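**Hillora moves its plastic bowls to a new color set**

Hillora has changed the color set of its small plastic bowl line, the company said in a product note to retailers in March. The new set has 3 colors: mint green, pink and sky blue. The older cream and gray versions will be sold until stock runs out and will then be dropped from the catalog.

The shape has not changed. The bowls are still molded in one piece with a smooth inner wall, and they still nest with bowls from the previous series. Capacity stays at 500 ml. Diameter across the rim is 16 cm, the same as before, so the existing lids fit and keep their current part number. Retailers who stock lids separately do not need to reorder.

According to Ognjen Nikolovski, who manages the tableware range, the color change was made for sorting. Many of the line's buyers are day-care kitchens and small canteens, where a bowl color is often tied to a meal type or a table group. Cream and gray were too close to each other under warm lighting, and the company had received steady complaints on this point.

"The two old colors were hard to tell apart in a stack," Nikolovski said. "We wanted colors that staff can sort from across a room without picking anything up."

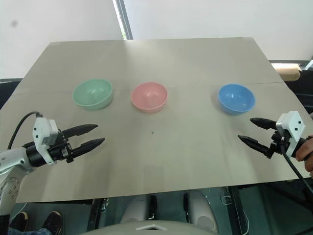
*The mint-green, pink and sky-blue bowls in a row on cardboard.*

The colors are mixed into the plastic before molding and are not applied as a coating. Hillora says small differences in shade between production runs are possible, mainly in the mint green, and asks buyers who need a close match to order from a single run. The run code is molded into the base.

Care instructions are the same as for the earlier series. The bowls can go in the top rack of a dishwasher. They are not meant for oven use, and the company advises against scouring pads – fine scratches show more on the pink and blue than they did on the gray.

Packaging has been changed as well. Bowls now ship in cartons of 20, in one color per carton, with a paper sheet between each bowl. The earlier mixed carton has been withdrawn. Distributor Mujić will continue to break cartons for smaller customers and will supply mixed sets on request, packed at its own warehouse. Handling charges for mixed sets are listed separately in the distributor's price sheet.

The list price per bowl is unchanged. Orders already placed for cream or gray will be filled in those colors while stock lasts, and after that the buyer will be asked to choose a replacement color before shipping. Hillora will not substitute colors on its own.

A deeper bowl in the same three colors is planned, but the company gave no release date. Lids for that model will be a separate part and will not fit the current bowls.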